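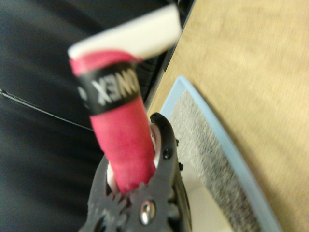 May used cat litter go into the brown organics cart?
Used litter of every type, including products sold as compostable, belongs in the gray refuse cart, in a tied bag.

To: arkbridge-residents
Subject: Re: Litter and the new collection rules
Date: August 23, 2021

Dear subscribers,

The Arkbridge Residents' Office has received several messages on this point and is answering them together. The message quoted below was the most complete.

> Our building on Tiltow Street received the new collection leaflet
> in March. Page two says that "plant-based household materials" are
> accepted in the brown cart. We use a wood pellet litter for our two
> cats and took this to mean that it could go in with the kitchen
> scraps. Last week the cart was left at the curb with a tag on it.
> The tag gave no reason, only the code 1471. Could the office please
> say what the code means, whether we will be charged, and what we
> should be doing instead? Several neighbors have the same question,
> and one has been told by the hauler that pellets are fine.

Code 1471 means that animal waste was found in an organics cart. It is often confused with code 1468, which refers to plastic bags. Neither code carries a charge on first notice. A second notice at the same address within a year is referred to this office, and we write to the household before any fee is applied.

The wording on page two of the leaflet was too broad, and we regret the confusion. The phrase was meant to cover yard trimmings, untreated sawdust and paper towels. Clean, unused wood pellets may go into the brown cart. Once they have been in a litter tray they may not. The Jesitz composting site does not accept pet waste in any form, and a load found to contain it can be turned away whole. 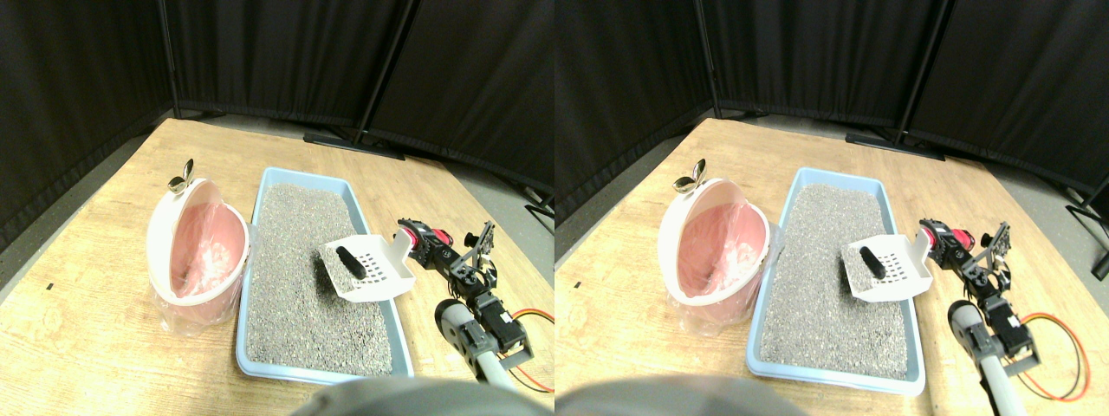 Households with cats are asked to observe the following until the leaflet is reprinted. Scoop the tray daily where possible, and tie the waste in a small bag before it goes into the gray cart. When the whole tray is changed, use a second bag, as clay litter is heavy and tears thin plastic. Litter of any kind should be kept out of toilets and storm drains. The older pipes under Tiltow Street have been blocked twice this year – both times at the expense of the building owners.

Residents of Krishnan Court share carts among several units. If a shared cart is tagged, please report it to the office by quoting the number on the lid. Notices for shared carts are recorded against the cart and no household will be written to individually.

Some 100 corrected leaflets are available now at the front desk, Room 1623, and the remainder will be delivered with the fall calendar. The hauler has been sent the same text so that its drivers give the same advice.

Replies to this message go to the full list. Questions concerning a particular address should be sent to the office directly.

Arkbridge Residents' Office
Collections and Recycling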